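# Claka simulator, student edition: one semester with a robotics club

*January 29, 2022*

I've been putting off writing this because I wanted the club to get all the way through a project first, and we finally have. So if you're a teacher or a parent who got roped into running a robotics club (hi, me too!), and you're looking at Claka as a way to let kids program an arm without buying six arms, this is for you.

Quick background. I run an after-school club with 16 kids, mostly eighth and ninth graders. We meet in the old typing room, which has decent computers and terrible chairs. We own exactly one real arm, a Doneck tabletop model that the school bought before my time, and it spends a lot of the year waiting on parts. You can imagine what a line of 16 kids for one arm looks like. By the time the last group gets a turn, the first group has found the rubber bands.

Claka is a simulator. You get a room, an arm with a two-finger gripper, and a bunch of objects, and the kids write code to move things around. The student edition cost us $225 for the year for the whole club, paid out of bake sale money. There's a cheaper single-seat version, but I never tried it, so I can't tell you much there.

## Getting it running

Install was a mixed bag. On the newer machines it took one class period, including the part where I went to find the admin password. On the older ones it took three, and two of those computers still drop to a slideshow if you turn shadows on. We turned shadows off everywhere and moved on with our lives.

The account setup is my first real gripe. Every kid needs a login, every login needs a confirmation, and the confirmations go to the teacher's inbox in no particular order. I spent a whole evening in January matching them up for the kids who joined late. Please, Claka people, let me upload a spreadsheet.

After that, things picked up fast! The first lesson has the kids open and close the gripper, then touch a block, then pick it up. Everybody had a block in the air by the end of the second meeting, including a couple of kids who'd told me they "don't do code." The lesson text is short and written in plain words, and the hints come up one at a time if you ask for them. I've used other programs where the hint is basically the answer, so this was nice.

## The room builder

The room builder is where the kids really live, and I have to warn you that it will eat your meetings if you let it. You drop in furniture, change the walls and floor, pick textures, and then run the arm inside whatever you made. One group built a diner. Another group wanted a library and got stuck arguing about carpet for most of an hour.

The furniture looks fine without being fancy. Some pieces have a nice wood grain on them and others are just flat color, and you get used to the mix pretty quickly. You can import your own models too, with a limit of 1,891 faces per object in the student edition. That's an oddly exact number and the kids hit it constantly, especially with anything round. Our teapot got rebuilt four times. It's now more of a teapot-shaped brick, but the gripper can hold it, so okay.
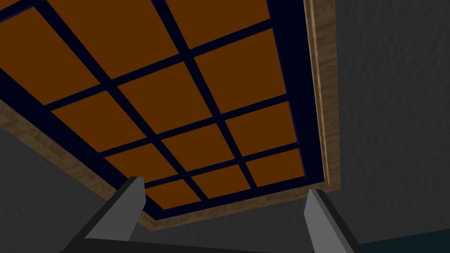
Camera views are the feature I'd pay for again. You can watch the arm from a fixed spot in the room or switch over to the gripper's own view, and the gripper view changed how my kids debug. From outside, everyone assumes they know where the arm is pointed. From the gripper you get the two gray fingertips poking up from the bottom, and past them whatever they're really facing, which might be a big grid of rust-brown panels overhead with wood trim around it and nothing to grab anywhere. It's a great teaching moment about frames of reference, and I didn't have to draw a single arrow on the whiteboard. Ask a kid "which way is up for the gripper?" while they're looking at a view like that and you'll get a real answer, or at least a real argument.

I do wish the view had some labels. A tiny arrow for room-up would help a lot, or the name of whatever object is straight ahead. As it stands you have to flip back to the room view to get your bearings, and flipping takes a second or two on our slow machines. Not a dealbreaker, just a thing you'll notice by week two.

## Writing code in it

Kids can start with blocks and switch to Python when they're ready. Switching is one-way per project, which caught us off guard the first time (save a copy before you click!). The Python side is pretty friendly. Joint commands and position commands both work, and the error messages mostly say what's wrong in English. "Target is out of reach" is one every kid in my club can now say in a robot voice.

Where it falls down is collisions. The arm will stop if it runs into a table, good, but small objects sometimes slide right through each other if they're moving fast. We had a sorting project with little cubes going into bins, and every so often a cube would end up inside the bin wall. The kids thought it was hilarious. I thought it was hilarious too until it was the week of our showcase and we needed a clean run. Slowing the arm down to half speed fixed most of it.

There's also a run log that saves every attempt, and I really like this one. By winter break the club had 1,733 runs logged, and I could scroll back with a kid and show them how their pick-up code looked in the first month compared to now. For the quiet kids especially, it was a way to see their work that didn't involve standing up in front of people.

## Moving from the simulator to the real arm

This was the part I was most nervous about. Claka can export to a few real arms, and our Doneck is on the list, sort of. It's on the list with an asterisk. The export gives you a file that runs, but we had to measure and type in our own table height and then nudge the grip width, which was always a little too wide. My co-coach Junaid Pirzada sorted most of that out over a couple of lunches with a ruler and a stack of index cards, and he wrote up a one-page setup sheet that we now tape next to the arm.

With the sheet, a kid can go from a working simulation to a working pick-up on the real arm in one meeting. Without it I'd say plan on three. And expect some heartbreak the first time. Code that ran perfectly on screen knocked a foam block clean off the table, and then did it again, in exactly the same way, which at least shows you the arm is consistent!

## Compared to the others

I've used two others with kids, so briefly:

- **Stindau** is free for classrooms and much lighter on old computers. The rooms are all pre-made though, and my kids got bored of them in a month. Good for a short unit or a summer camp week.
- **Zaidi** has the best physics of the three by a long way, and nothing slides through anything. It's also built for older students, and the menus scared off about half my group. If I had juniors and seniors I'd look at it hard.

Claka sits in between those, and for a middle/high school crowd that wants to build their own stuff, it's been the best fit for us.

## What I liked

- Lessons are short and the hints don't give everything away
- The gripper view, even without labels
- Run log for every project
- One price for the whole club

## What bugged me

- Account setup, ugh
- Face limit on imported models
- Fast-moving small objects going through things
- Export to the Doneck needs hand tuning, and the help page for it is two paragraphs long
- No undo in the room builder past the last five steps

I emailed support twice. The first answer came the next morning and solved my problem (a login thing). The second, on the grip width, took nine days and pointed me at the two paragraphs I'd already read.

We're renewing for the spring. The plan is a pick-and-pack challenge with each group designing its own room, and I've already told them that carpet is getting a ten-minute limit. If you run a club and want a copy of our arm setup sheet, leave a comment with which Doneck model you have, because the table height numbers are different on the older one.

**4 out of 5**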